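Wedthorpe robot bench, Aug 26, 2020. Thread on the grip fault, seeing as the vendor summary has already gone round and I don't buy it.

1/ The job is dull. Two arms, two baskets, pick up a thing in one and put it in the other. Toy carrot, toy croissant, a roll of packing tape. If your product can't manage that reliably, I'm not keen to hear about warehouses.

2/ The fault: the Otent controller logs "object held" when the fingers have closed on nothing. The arm then carries on, lowers over the other basket and opens very politely over bare weave.

3/ We ran 200 cycles. It logged a false hold on 17 of them. Kinnunen's summary calls this "rare". I'd call it a bit more than one in 12, and I wouldn't accept that from a toaster.

4/ The work itself, wrist views plus one from the side:
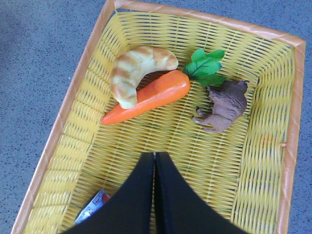
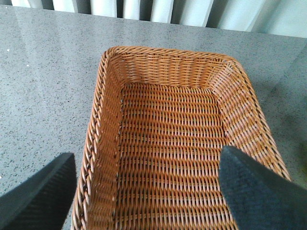
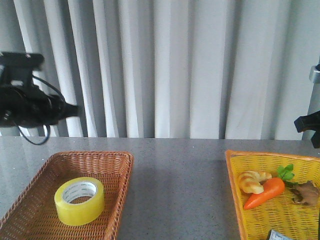
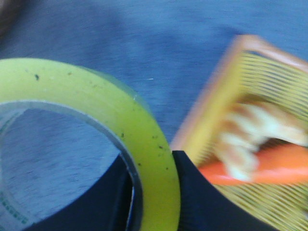
5/ Vendor theory is that clear tape fools the wrist camera. Fair enough, except most of the false holds in our log came on the carrot. It's bright orange. A magpie could find it.

6/ My guess, and it is a guess: hold detection reads finger motor current and never checks the gap. Brush a basket wall on the way down, current goes up, controller decides it's got something. I'd like to be shown I'm wrong. So far I've been shown a slide.

7/ Now the bit that bothers me more. On 5 of the bad cycles the arm didn't just miss, it pushed down into the basket and kept pushing. The force stop is meant to trip. It tripped late every time, by roughly 400 milliseconds on our logger.

8/ With a plastic basket that's a scuffed rim. With a hand reaching in to straighten the carrot it's a first aid form. People do reach in. I've told everyone to hit the stop first, and I've seen how long that kind of rule lasts.

9/ Zonudau, who make the fingers, say it's the controller. Kinnunen, who sell the controller, say it's the fingers. Each has offered us a firmware update for their own half -- without a changelog.

10/ So the bench is off until someone explains the late stop in writing. The false holds I can live with for a while. And no, "we couldn't reproduce it" doesn't count. Come and stand here for an arvo, I'll put the kettle on.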